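Viltcombe Retro Console Club
Minutes of the general meeting, Nov 24, 2023

Chair: Nandi Makhubela
Present: 13 members. Quorum met.
Apologies received from the librarian, who sent a written report.

1. Minutes of the last meeting
Approved with one correction. Under "Repairs," the handheld returned to its owner had a new hinge fitted, not a new screen.

2. Cartridge library
The librarian's report was read by the chair. The new sign-out sheet is in use and most members are filling in the return column. Two loans are overdue, both of the puzzle game Stutine. Reminders have been sent. If either copy is not back by the December meeting, the borrower will be asked to pay for a replacement at the price marked in the catalog.

A member asked if manuals could be lent apart from the games. The meeting agreed that they could, for one month at a time, as long as they are kept in the plastic sleeve.

The boxed copy of Sisten donated over the summer was tested and loads normally. The save battery is weak. It was agreed to replace the battery before the game goes on the shelf, and to write on the library card that any saved progress will be lost.

3. High score table
There was a long discussion about which version of Pasichnyk should count for the club table. The arcade board and the later home port differ in the second stage, where the home port gives an extra life. Several members felt that scores from the two should never have been on the same list. Others said that few members can get time on the arcade board and that the table would shrink to a handful of names.

Motion: that the club keep separate tables for the arcade board and the home port, starting with the December meeting, and that old scores be moved to the table they belong to where this is known. Seconded. Carried, with two against.

Scores with no version noted will be left on the old table, which will be closed and kept in the binder.

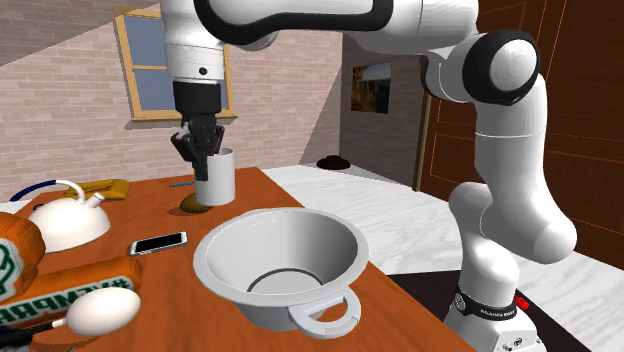
Does a score set on the home port at a member's own house still count?
It counts if another club member was there for the full run and signs the score slip the same day.

The chair asked for this to be added to the rules sheet. A request to accept video recordings in place of a witness was put off until the next meeting so that members have time to think about it. The member who raised it will write up a short proposal covering what has to be visible on the recording and how long it must be kept.

4. Download codes
The club was given a small batch of codes for the downloadable edition of Sisten. Members discussed drawing names or handing them out in order of joining. A draw was preferred. Anyone who wants to be in it should put their name on the list at the door, with the region their console is set to, as the codes will not work outside their own region. Codes are for members' own use and are not to be sold or traded.

5. Equipment
The larger of the tube TVs has a picture that leans to the left once it has been on for an hour. One member offered to look at it. Members are reminded not to open the back of any set themselves.

More extension cords are needed. Purchase of two was approved.

The two-player setup will be moved away from the heater, as the controller cables have been lying across it.

6. December tournament
The game will be the home port of Pasichnyk, single elimination, best score over two credits. Turbo controllers are not allowed. Sign-up closes when the doors open and the bracket will be drawn right after. Players who arrive after the draw can join the open-play tables but will not be added to the bracket.

Snacks will be potluck, with drinks to stay off the console tables.

7. Other business
A member asked for the lights over the play area to be turned down during sessions because of glare on the screens. Agreed, with the lights by the door left on.

The fighting game night was proposed again. No one was ready to run it, so the item stays on the list.

Action items
Nandi Makhubela: update the rules sheet and print new score slips.
Librarian: replace the Sisten battery, follow up on the overdue loans.
Equipment lead: buy extension cords, move the two-player setup.

Meeting closed. Open play followed.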